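Progress report to the Girnance fund, second period
Project: teaching kitchen and washroom tasks by hand

Hello all, and thanks again for letting us shift the spending on the arm into this period. I'll keep it short, as Konrad Pfister will send the money side separately.

The big change since my last report is that we've more or less stopped teaching by remote control for the sink tasks. Driving the arm from the joystick desk was slow and tiring, and Maritza Paucar (easily our best driver!) managed 14 usable runs in an afternoon. With the hand-held grippers she got to 160 in the same time, and she could still feel her wrists afterwards. We've kept the remote set-up for the heavy lifting jobs at Skornau, where you can't really do the job by hand anyway.

We now have more than 2000 runs in the bank, spread over 9 tasks. The cup and bottle tasks are in good shape. The cloth task isn't – people fold a cloth in so many different ways that the arm seems to pick up a bit of each and finish none of them. I've asked everyone to stick to one fold for now, which is dull but should help.

Two grumbles. The charging leads for the grippers are too short, and the Zarkberg mounts came loose twice and had to be sent back. The new ones are promised for August. The training code, which we call Puma, now throws out runs where tracking dropped, so I no longer spend my mornings doing that by eye.

Hand-held grippers at the sink:
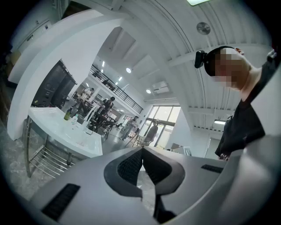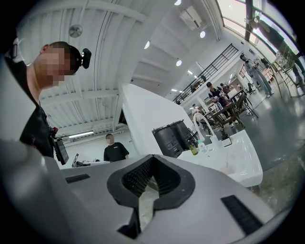
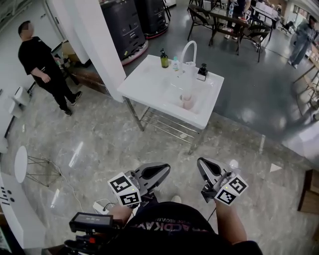 Can a run made with the hand-held grippers be used on the arm straight away?

Mostly, but it needs a check first. We play each run through the arm's limits on the computer and drop any where the person reached further or turned faster than the arm can manage.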